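### 4.2 Does tile size change how long a room feels?

Designers often claim that small tiles make a room look longer. The claim is older than any test of it, and we are not convinced that the tests so far support it. 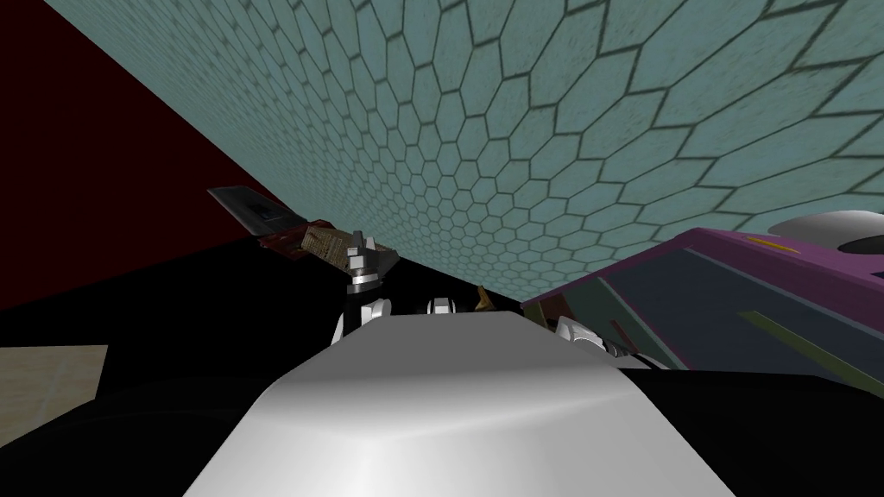 **Figure 3.** Computer rendering of a wall of grey-teal hexagonal tiles with dark grout lines. The hexagons look smaller and more tightly packed as the wall recedes.

Bisht objects that a texture gradient of this kind is a cue to distance whatever the tile size, and that viewers shown any regular grid will give longer estimates than viewers shown plain plaster. We agree with the first half. The second half rests on the Kundstead survey, which collected 1140 length estimates from 700 visitors but let people walk the corridor before they answered. Someone who has just walked a corridor has little need of grout lines.

Sisodia and Dwivedi tried to fix this by keeping 300 viewers at the door. They report a "clear" effect of small tiles. Their small tiles were also lighter in color than the large ones, and the lamps were changed between sessions – either of which could produce the same result. Their reply, that color matters only for width, cites a single unpublished trial.

Fukuda's reanalysis is more careful. Once lighting is entered as a factor, the gap between tile sizes drops to 5 percent of the estimated length, and its sign depends on which outliers are removed. We would not advise anyone to choose a floor or a wall finish on that basis. Grout contrast may be a better candidate, though none of the studies reviewed in this section varied it separately from tile size.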